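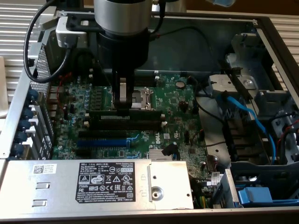 Memory, memory, memory

I've been putting off writing this one up because I wanted to finish the pile first, but the pile keeps growing, so you get it half done! If you were at the March swap you'll remember that we took in a whole stack of old office desktops from Veltwood, who were moving to laptops and wanted the floor space back. Most of them are Dells, most of them run fine, and nearly all of them are short on memory. So that's been my winter - lid off, machine on its side, sticks out, sticks in, next one please.

A few notes for anyone who has taken one home and fancies doing the upgrade themselves (do, it's the cheapest way to make an old computer feel less old).

Pull the power cord first, then hold the power button in for a few seconds. Lay the case down flat so you're pushing straight down on the board. I did my first few with the tower standing up and my wrists still haven't forgiven me.

The memory slots have a little white latch at each end. Push both outward and the stick pops up enough to grab by its edges. Going back in, find the notch along the bottom and match it to the bump in the slot before you lean on anything. Then press one end, then the other, until the latches come up by themselves. It takes more of a shove than you'd like! Eduardo Amaral rang me convinced he'd broken his, and all he'd done was stop halfway.

If you get beeps and a black screen, take everything out and start again with one stick. Last week I had a machine that hated a perfectly good module in one slot and loved it in the next one over. I cleaned the contacts with a pencil eraser, blew out the crumbs and it has behaved ever since. Make of that what you will.

Please don't mix whatever you find in a drawer and hope. Write down what's printed on the label of the old stick, or bring it along and we'll match it from the box. Martim Frade has sorted all our spares into envelopes (thank you Martim, the biscuit tin was a disgrace) and there are 91 usable ones in there at last check.

While you're in there, give the fan a brush, look over the capacitors for any with bulging tops, and leave the processor alone unless you've got fresh paste handy. I didn't have any, once. Long evening.

Next bench night is 06/12/2019 in the usual room. Bring a screwdriver with your name on it - I've still got two of Zdzisław Kwiatkowski's and somebody has mine.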